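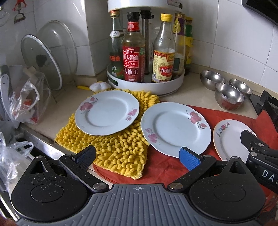 ¿Cuánto conviene reservar para las pinzas cuando se planifica la compra de un robot de cocina o de comedor?
Más de lo que se reserva para el brazo durante los dos primeros años, y en una partida separada.

Sé que la respuesta choca con la forma en que se hacen casi todos los presupuestos. Primero se elige el brazo, se negocia el descuento y, con lo que sobra, alguien compra «los accesorios». Llevo tiempo revisando planes de compra para cocinas colectivas y talleres pequeños, y el orden es siempre el mismo. Me parece equivocado.

El brazo es la parte más previsible del proyecto. Tiene ficha técnica, garantía y un precio que se puede comparar. Lo que toca el plato es otra cosa. Un plato de porcelana apoyado en una superficie blanda no se coge igual que uno sobre la encimera desnuda. El borde es fino, resbala y a veces está pegado al del plato vecino. Para eso hacen falta dedos con una almohadilla adecuada, y las almohadillas se gastan.

En el plan que preparamos para el comedor de Omdale, la primera versión dedicaba a los dedos y sus recambios una sola línea de 500 euros. Tài Quan, que llevaba las compras, la había copiado de un proyecto anterior en el que solo se movían cajas de cartón. Rehicimos la cuenta con vajilla y salieron 1.916 euros para el primer año: dos juegos de dedos, almohadillas de repuesto, tornillería y una pinza de mano igual a la del robot. Esa última pieza fue la más discutida.

Yo la defendí y la sigo defendiendo. Una pinza manual permite que una persona haga la tarea con los mismos dedos que tendrá la máquina, en una cocina de verdad, con las botellas, los cuencos y las tapas donde suelen estar. Cuesta poco comparada con el resto y se puede usar antes de firmar nada. Si una persona no consigue levantar un plato con esos dedos sin arrastrar el mantel, hay que replantearse los dedos antes de encargar el brazo.

La objeción habitual es que eso retrasa la compra. Es cierto. En Omdale la retrasó 11 semanas, y Đạt Lã, responsable de la instalación, lo recuerda cada vez que puede. También es cierto que durante ese tiempo cambiamos de proveedor. La oferta de Grokel era más barata, pero solo incluía una pinza de apertura corta, y abrirla más suponía otro pedido. La de Lallora traía los dedos sueltos y se podían cambiar con un destornillador. Elegimos la segunda, y el comedor firmó el 07/04/2023.

Hay una segunda partida que casi siempre falta: la vajilla. Se va a romper durante las pruebas y no pasa nada, siempre que esté prevista. Nosotros apuntamos 208 euros y pedimos piezas de varios tamaños y con bordes distintos. Comprar una sola serie de platos idénticos sale mejor de precio y da una idea falsa de lo que el equipo sabe hacer. En una cocina los platos llegan mezclados.

No tengo una posición tan firme sobre el alquiler. Para un taller como Cù, con trabajo irregular, alquilar el brazo y comprar solo las pinzas puede tener sentido. Para un comedor que sirve todos los días, lo dudo —las cuotas se acumulan y el mantenimiento suele quedar fuera del contrato—. Dependerá de lo que diga la letra pequeña sobre las piezas de desgaste, y ahí pediría siempre el precio unitario por escrito.

En junio toca revisar el plan de Omdale. Voy a proponer que la línea de recambios suba y que la de formación se quede como está. Tài Quan está de acuerdo con lo primero. Lo segundo todavía lo estamos hablando.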